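Can a machine do the laundry yet?
2 Aug 2025

We get this from members more than anything else, so this month's Holtinwood Makers newsletter gives it a proper go. Washing is solved. Folding is the wild bit! Cloth has no fixed shape, and every pinch changes all of it. 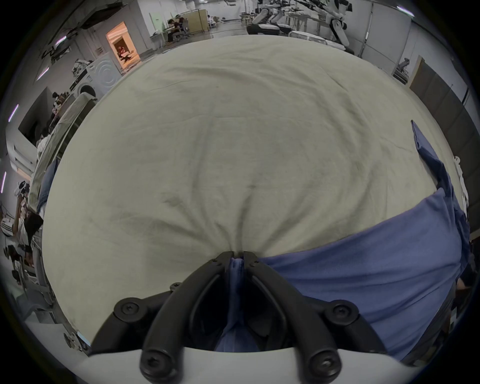

Is folding harder for a robot than welding a car door?
Far harder. A car door is the same shape every time, and a shirt never is.

The approach I'm most excited by has people do the chore with hand-held grippers, so the software can learn from the moves. Kallura is our own go at it: 50 shirts a session, 294 so far.

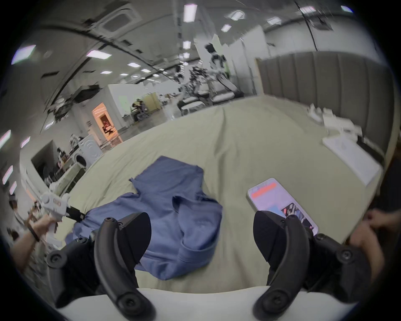 Between the fingers: a crumpled blue garment on the bed.

Towels go well for us already (76 out of the last 100 came out square enough to stack). Shirts are a long way behind.

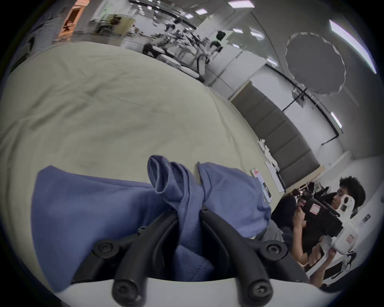 Sleeves are what I lose sleep over. A person finds the cuff by feel and gives it a shake, and two stiff fingers have to manage with far less. Pinch blue cotton-like cloth up in the middle and you get a rolled ridge with the hems and seams all bunched in, and a program has to work out which edge is which. Lovely problem, though.

Big flat things like a T-shirt front seem to want two grippers, one at each end.
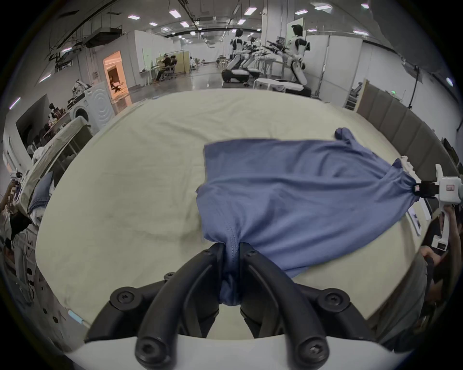 Next month: the dishwasher
Plates first, then cutlery, if we're brave.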